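January 7, 2020

# A visit to the Velum workshop

The flyer said "a robot that opens your kitchen for you." I have read a lot of flyers. Velum is a shared workshop behind the old Qureshi tire store, and its members have been building a home robot arm there since September, so I drove over to see how much of the claim would hold up.

My first surprise was that most of the build lives on a computer. The arm itself was on a bench with its cover off, waiting for a wrist motor. What visitors got to watch was the simulator, on a big monitor next to the drill press. Naveed Bajwa, who leads the project, had the view set to look out over the gripper.

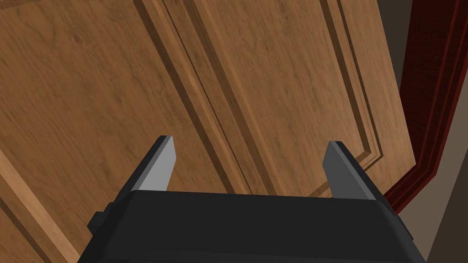
*The simulated gripper close to a raised-panel door. Screen view from the Velum demo.*

I asked the obvious question. Where is the handle? There wasn't one anywhere on the part of the door I could see. Bajwa said the view was too tight and the handle was on another part of the model. Maybe so. I would have liked to see it before hearing about how well the thing grabs handles.

He gave me the number they are proud of, which is 1,843 practice runs in the simulator. I asked how many runs they had done on a real cabinet. Five. I asked how many of those ended with an open door, and he said they were still deciding what should count as open. I wrote that down word for word.

To be fair, the group doesn't hide any of this if you ask. The control code is called Prarkier and anybody at the workshop can read it. The arm is a Getotine kit with the fingers swapped out, and a member showed me the rejected sets, six of them, in a coffee can. The early ones had split at the base. I found that can more convincing than the flyer.

We went back to the monitor for a wider look at the cabinet.

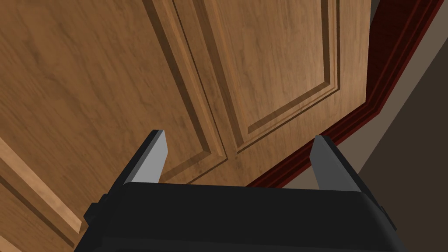
## Would it work in my kitchen?

I doubt it, at least this year. The wood on the screen has nice grain and the trim is a handsome dark red, but my cabinets at home have a hinge that sags and a door that sticks every time it rains. I asked whether the model includes a sticky door. It has a friction setting, and they have left it alone so far.

Cost is the other thing. Nobody had a total. Members buy parts with their own money and the receipts are in a shoebox, so "cheap enough for any home" is a guess for now.

They hope to have the wrist motor in before the next open evening. I left my email address and asked them to write when it opens a real door with people watching. Parking is in the rear, and the side entrance is the one that's unlocked.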